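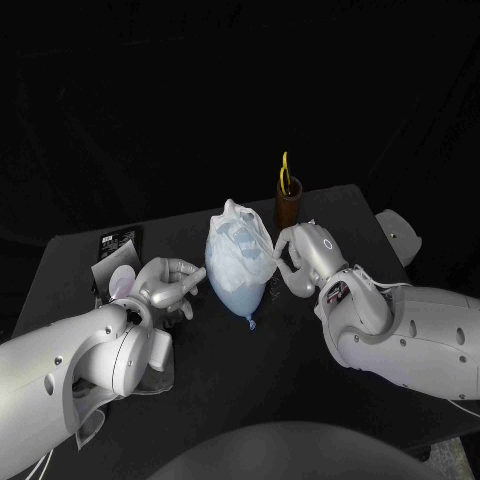
Irulside web team, monthly catch-up
Minutes, April

Present: Nelly Carhuamaca (chair), Grażyna Olszewski, Sang Ngô, Fredy Cuadros (minutes)
Apologies: Roman Krajewska

1. Welcome
Nelly opened at half past nine and thanked everyone for a big month, with a special thank you to Sang, who gave up most of his Saturday for the server move. The last minutes were accepted with one fix (Grażyna's name had lost its dot again, sorry Grażyna!).

2. Moving to Todunen
Sang walked us through the new hosting. Of the 3861 pages on the old site, all but 103 came across cleanly, and the leftovers are mostly old event listings with odd characters in the address. We had a good long chat about whether anybody would miss them. Agreed to redirect them to the events page for now and have another look once things have settled.
Action: Sang to set up the redirects.

3. Contact forms
Grażyna has been colour-testing the forms and is much happier with the darker labels. The Viltton booking form still times out after 90 seconds, and she'd like a friendly warning to show up well before that. Fredy offered to write the wording.
Action: Grażyna and Fredy.
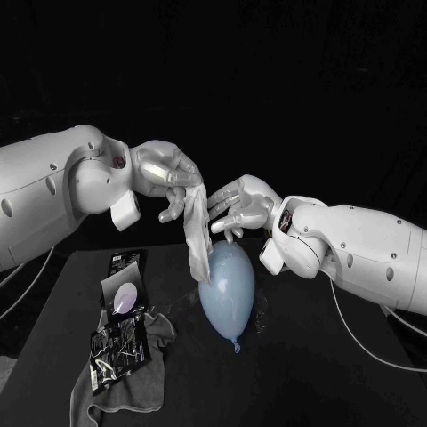 White robot hand with a strip of plastic and a pale blue balloon

4. Newsletter
Nearly 1000 sign-ups, and Nelly was thrilled. The unsubscribe link goes to the wrong page on mobiles, so the next issue is on hold until Roman has organised a fix.
Action: Nelly to ring Roman.

5. Other business
Fredy asked that passwords please not be sent by email, even in a hurry. Grażyna still has the spare laptop charger if anyone's looking for it.

Closed at 10:50. Next meeting same time, Sang to chair.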